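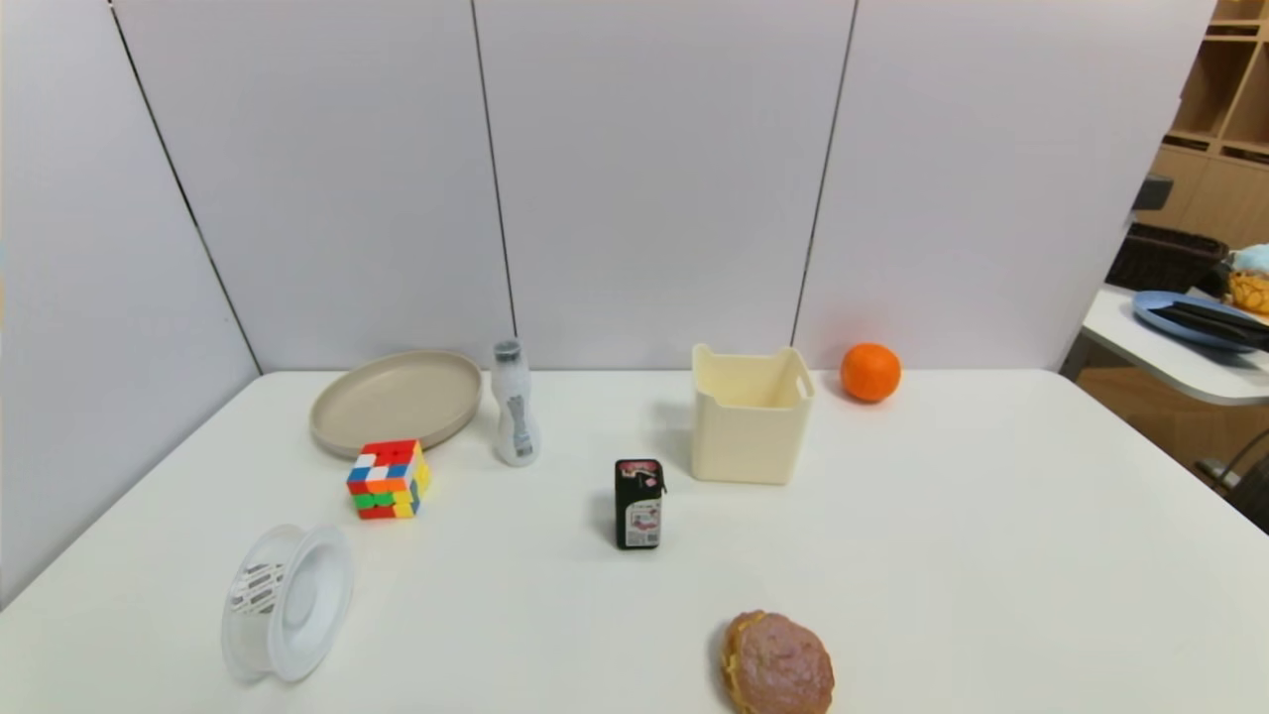
A plate and a bottle on a white table.

Pulholm to keep free accounts and add a paid plan for community groups

2021-11-28

TESWOOD – Pulholm, the neighbourhood messaging and noticeboard service, will keep its standard accounts free and will introduce an optional paid plan for clubs, schools and small businesses.

The company is making the announcement after a chain message told members they would be charged a monthly fee unless they forwarded it to ten friends. The message did not come from Pulholm. Members who received it can delete it. Forwarding it has no effect on an account.

"We had 1007 emails on this in one week, and most of them asked the same question," said Delphine Mahmoud, chief executive of Pulholm. "A personal account costs nothing to open and nothing to keep. We have no plan to change that."

The paid plan, called Pulholm Groups, will cost $74 a year for each group. It covers noticeboards with more than 200 members, shared calendars, and the option to turn off sponsored posts for everyone on the board. Boards with 200 members or fewer stay on the free service and keep all the features they have now, including photo albums and event reminders.

Groups already over the limit will not lose any members or posts. Their organisers will get a message inside the app and will have until the end of August to choose between the paid plan and splitting into smaller boards. Old posts can be moved across with the export tool in the settings menu.

Pulholm makes most of its money from sponsored posts by local businesses. Priya Castellanos, head of product, said the larger boards take up a bigger share of storage and moderation work.

"Some of the sports leagues run their whole season through one board," she said. "They asked us for calendars and fewer ads, and they told us what they could afford."

The plan was tested with groups in Horach and Pettigrew. Boonsong Prasertsri, who organises the Horach junior soccer board, said the shared calendar had replaced a spreadsheet that was emailed to parents every fortnight. He would still like to see a way to book more than one field at a time. Pulholm said that feature is being worked on but has no release date.

Members are reminded that Pulholm never asks for card details by private message. Billing for Pulholm Groups is handled only on the organiser's account page. Suspicious messages can be reported by holding a finger on the message and choosing Report.

Media contact: Tobias Strickland, communications manager, Pulholm, Teswood office. Interviews with Delphine Mahmoud and Priya Castellanos are available on request.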